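# Viele Finger auf dem Prüfstand

Wer eine Roboterhand kaufen will, hat heute die Wahl zwischen sehr vielen Datenblättern und sehr wenigen Vergleichen.

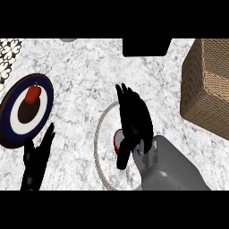 Das Ingenieurbüro Wulach hat deshalb im Januar begonnen, drei Greifer gegeneinander antreten zu lassen, zunächst nur im Simulator. Den Auftrag gab der Küchengerätehersteller Kadum, der für eine Versuchsküche zwei Arme anschaffen will und sich bei den Händen nicht einig wurde. Zur Auswahl standen ein einfacher Parallelgreifer, eine dreifingrige Hand von Truvura und eine mehrfingrige Hand von Seok.

Rocío Echeverri leitet die Versuche. Sie hat 283 Aufgaben zusammengestellt, alle aus dem Küchenalltag: Gemüse vom Teller nehmen, eine Tasse umsetzen, etwas an einem Karton vorbeireichen. Jede Aufgabe läuft 100 Mal, jedes Mal mit leicht verschobenen Gegenständen und anderem Licht. »Mit einem einzigen schönen Durchlauf kann man alles beweisen«, sagt sie.

Schon die Paprika trennt die Kandidaten. Sie ist glatt, kantig und in keiner Lage ganz symmetrisch. Der Parallelgreifer braucht zwei Flächen, die sich halbwegs gegenüberliegen, und findet sie oft erst im zweiten Anlauf. Die Hand mit drei Fingern kommt besser zurecht, solange der Tellerrand nicht im Weg ist. Die mehrfingrige Hand umschließt das Gemüse zuverlässig, benötigt dafür aber Platz. Beim Anfahren müssen die Finger gespreizt sein, und dann stoßen sie leicht an Nachbarobjekte.

Bei der Tasse kehrt sich das Bild um. Ein dünner Rand ist für zwei parallele Backen ein dankbares Ziel. Eine Hand mit vielen Fingern muss von der Seite kommen und verdeckt das Gefäß dabei fast vollständig vor der Kamera. Capucine Baudry, bei Wulach für die Bildverarbeitung zuständig, hat daran fünf Wochen gearbeitet. Ihre Lösung ist schlicht: Die Steuerung merkt sich die letzte sicher erkannte Lage und rechnet damit weiter, bis wieder genug vom Rand zu sehen ist. Die Erfolgsquote bei den Tassenaufgaben stieg dadurch auf 69 Prozent. Für den Einsatz reicht das nicht, für die Auswahl schon.

Über den Wert solcher Zahlen wird im Haus gestritten. Asuka Honda, die später die echten Arme in Betrieb nehmen soll, traut der Simulation bei Kontakten nur begrenzt. Reibung lasse sich einstellen, sagt sie, aber eben auch falsch einstellen. Eine nasse Paprika oder ein verzogener Karton komme in den Modellen bislang gar nicht vor. Echeverri widerspricht ihr kaum. Sie sieht den Simulator als Sieb, mit dem man schlechte Kombinationen aus Hand, Arm und Kamera aussortiert, bevor jemand Hardware verschraubt.

Geblieben sind zwei Varianten. Kadum bekommt den Parallelgreifer für den einen und die Hand von Seok für den anderen Arm – oder zwei gleiche Hände, was die Programmierung vereinfacht und die Wartung verteuert. Mitsuko Kamata, Einkäuferin bei Kadum, neigt zur gemischten Lösung. Die Truvura-Hand schied aus, vor allem wegen ihrer Breite am Handgelenk.

Der erste Versuch mit echten Armen ist für den Sommer geplant. Begonnen wird wieder mit Teller und Tasse, diesmal auch mit nassem Gemüse.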